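The Room Over the Pharmacy

Ayten Soylu came back to Loltonar on the evening bus with one suitcase and a box tied with string. Her aunt had been dead for eleven days. The funeral was over, and the cousins had gone home to Brumano with the good dishes and the sewing machine.

Wissam Majali met her at the stop. He owned the pharmacy and the two floors above it, and he had rented the top one to her aunt for most of his working life. He carried the box. She carried the suitcase.

"The rent is paid through February," he said on the stairs. "She always paid ahead."

"How much was it?"

"561."

"That's low."

"I never got around to raising it," he said, and unlocked the door.

The kitchen was clean. There was a calendar from the Wusto Savings Bank by the stove, with the doctor's visits marked in pencil and the bus to Rivera marked in pen. Ayten read down the column. Her aunt had gone to Rivera every other Thursday. None of the cousins had said anything about Rivera. 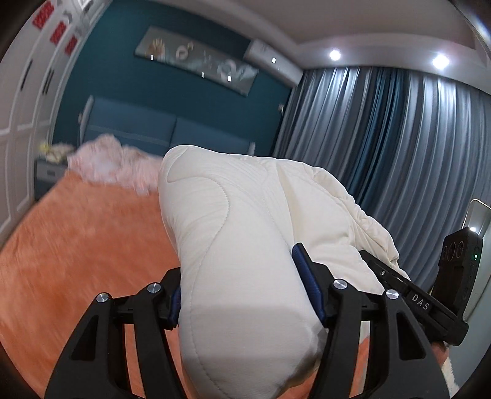

She asked Wissam who lived there.

"I couldn't tell you," he said. "She took the early bus and came home on the late one. Sometimes she had bread with her."

He left her the key and went down to close up. She heard the metal shutter drop, and after that the street was quiet. She ate a can of soup standing at the counter and slept in her coat.

In the morning she started on the papers. Her aunt had kept everything in shoe boxes — electric bills, letters from the school where she had taught, receipts for shoes. In the third box Ayten found a bank book in her aunt's name. The balance was 808. Every other Thursday two small amounts had been taken out, the same two each time, and beside them her aunt had written the letter R.

Ayten put the book in her purse and went down to the pharmacy. Wissam was counting pills for a man with a cough. She waited until the man had gone.

"When does the Rivera bus leave?"

"Ten past seven. You've missed it."

"Tomorrow, then."

"It doesn't run tomorrow," he said. "Thursday."

So she had two days to fill. She cleaned out the closet and took the winter coats to the church. She washed the windows. She wrote to her office and said she would be gone another week, and then she tore that up and wrote that she didn't know how long.

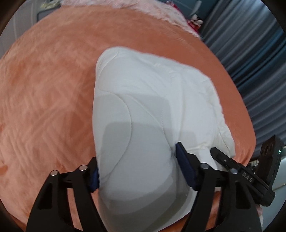
Page last changed July 2018

On Thursday she was the only person at the stop. The driver looked at her for a while in his mirror.

"You're related to the teacher," he said.

"I'm her niece."

"She sat up front. She got off at the mill."

Ayten got off at the mill. It had been shut for years, and weeds had come up through the loading yard. Across the road was a bakery, and next to the bakery was a narrow green house with a bench in front. An old man was sitting on the bench in a clean shirt. He had a chessboard set up beside him, and he was looking at the bus, and when it pulled away he kept looking at the place where it had been.

She crossed over and told him her name. Then she told him the rest of it. He listened with his hands on his knees.

"I thought it might be her hip," he said. 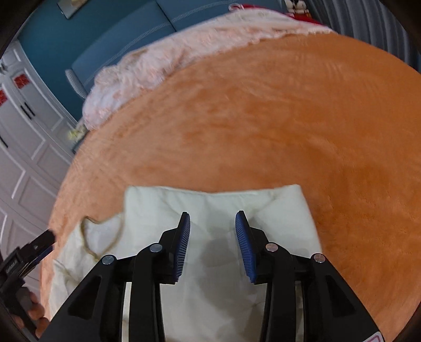
He took a long time getting up. Inside, he put water on for tea and told her to sit anywhere, but the chairs were stacked with newspapers, so she stood in the doorway of the back room. It was warm in there and a gray curtain hung in pleats. On the floor was a round orange rug, the fluffy kind, with a cream-white cloth lying flat on it. Her aunt had never owned anything orange in her life. Ayten looked at it until the kettle began to rattle.

"She bought that," the old man said behind her. "She said the floor was too cold for my feet."

He had cleared a chair. They drank the tea, and he explained about the money. One amount was for the bread and the other was for the bus, and she had never let him pay for either one.

"Do you play?" he asked.

"Badly."

"So did she," he said, and went out to get the board.

The late bus came at six. The driver opened the door and waited, and Ayten went up the steps with a loaf under her arm and took the seat in front.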